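Front-loading washing machine

A front-loading washing machine is a clothes washer with a drum that spins on a horizontal axis, loaded through a round door in the front. If you grew up in Australia any time before the big water restrictions, you probably grew up with a top loader in the laundry and thought of these as something European people had under the kitchen bench. I certainly did. This is my entry for the household wiki and I've rewritten it a few times now, so if your favourite bit has gone missing, sing out.

How it works

The drum sits inside a second, watertight tub. Water comes in to a fairly shallow depth, the drum turns slowly, and moulded ribs inside it (called lifters or paddles) carry the clothes up one side until they flop back down into the water. That tumbling is what does the cleaning. A top loader with an agitator drags the clothes about in a much deeper bath, which is why it's thirstier and why it's rougher on your good jumpers.

At the end the drum speeds up and flings the water out through the holes. The tub hangs on springs and sits on dampers, and there's usually a great lump of concrete bolted to it to stop the whole thing walking across the floor — ask anyone who's tried to carry one up a flight of stairs.

The door

The glass is bowl-shaped for a couple of reasons. It keeps the clothes back in the drum and away from the seal, and it helps them drop into the middle again as they tumble. Around the opening is a rubber gasket, sometimes called the bellows or boot, which joins the moving tub to the cabinet that stays put. Hair ties, five-cent pieces and the odd baby sock end up in the fold at the bottom.
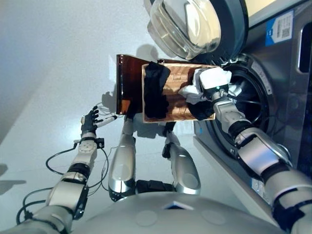
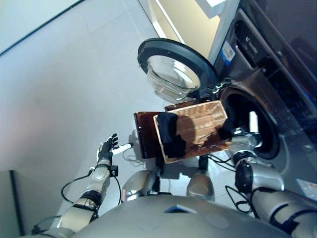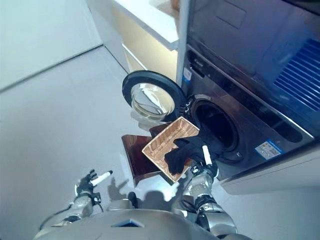

Household Technology Section, Monberg Everyday History Club

History

Drums turned on a horizontal axis are much older than electric motors. Hand-cranked wooden ones were being sold in the nineteenth century, and plenty of hotels and hospitals had big belt-driven versions well before anyone had one at home. The domestic front loader with a window came along in the middle of the twentieth century and did very well in Europe, where laundries were small and a machine that fitted under a bench made sense. Australians and North Americans mostly stuck with top loaders for decades after that.

Henrique Aguiar lent me his run of old appliance catalogues from the Cardoso store in Trimberg, and I lost an entire January to them. The front loaders are tucked up the back for years, next to the mangles, and then all of a sudden they've got the cover!

Temperature and detergent

Most machines heat their own water, so they can be plumbed to the cold tap alone. A wash at 30 degrees does for nearly everything I own. Use a low-suds detergent made for front loaders. Too much foam cushions the clothes so they don't tumble properly, and some machines will add extra rinses trying to get rid of it.

Common troubles

Smell is the big one. Leave the door ajar between loads, wipe the gasket, and run an empty hot cycle every so often with the drum-cleaning program if you've got one. Failure to drain is nearly always the pump filter, behind the little flap at the bottom. Put a towel down first (learn from me). Grinding on the spin usually means the bearings, and Ilídio Esteves, who fixed mine at Pralberg, reckons that on a sealed tub the repair often isn't worth the money. Mine was 18 years old, so fair enough.

See also: clothes line, laundry trough, twin tub, wringer

Last revised 28 October 2025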